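Does letting dough rise in the fridge overnight really make better bread?

Posted in Baking & Kitchen, Greenberg Neighbors Help Board
2,287 views
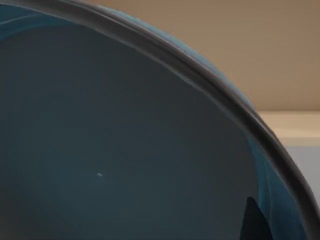
Can I leave a plain white bread dough in the fridge overnight instead of letting it rise on the counter?

You can, as long as you cut the yeast down a little and cover it well so the top doesn't dry out.

That much I got from the pinned post. What I want to know is whether it's worth doing. Every recipe site I look at swears the cold rise gives you "deeper flavor," and none of them say how they checked. I've made the same loaf both ways now and my family picked the wrong one as the fancy one. I use all-purpose flour, salt, water and instant yeast, nothing else. Am I missing a step or is this mostly talk?

Etenesh Berhe

plainloaf_meretcombe
I'd say it's half talk. A long cold rise does change dough. It gets a bit more sour, and the crust usually browns better. Whether you taste that in a sandwich loaf with butter on it is another matter. In a soft white loaf baked in a pan I can't pick it out, and I've been baking for over 80 of the dinners at our church, so I've had chances.

Where it does show up is in a lean dough with a hard crust, baked hot, and left in the fridge for 2 days, not one night. One night barely gets you started if your fridge runs cold. Mine does, and the dough hardly moves before breakfast.

If you want to test it properly, make one batch, split it, and freeze the counter loaf once it's cooled. Bake the fridge one later, thaw the first, toast a slice of each and have somebody else hand them to you. Most of the people who rave about the cold rise knew which slice was which. I'd be suspicious of my own tongue there too.

The real reason to do it is the schedule. Mix after supper, bake when you feel like it.

ukport_dan
just buy better flour. cold rise does nothing if the flour is cheap

Etenesh Berhe
Dan, better in what way? I paid extra for the Plenberg bread flour last December and the loaf was taller, but I wouldn't say it tasted of anything more.

hallie_r
Not convinced by the flour answer either. Before spending money I'd look at salt. People measure it with whatever spoon is in the drawer, and an undersalted loaf tastes flat however long it sat. Weigh it, 2 percent of the flour weight, then do the split batch test from the first answer.

Also, take the dough out an hour or so before you shape it. Cold dough tears, and it may look like it isn't rising when it's only slow to warm up. I wouldn't trust the "poke test" on it straight from the fridge.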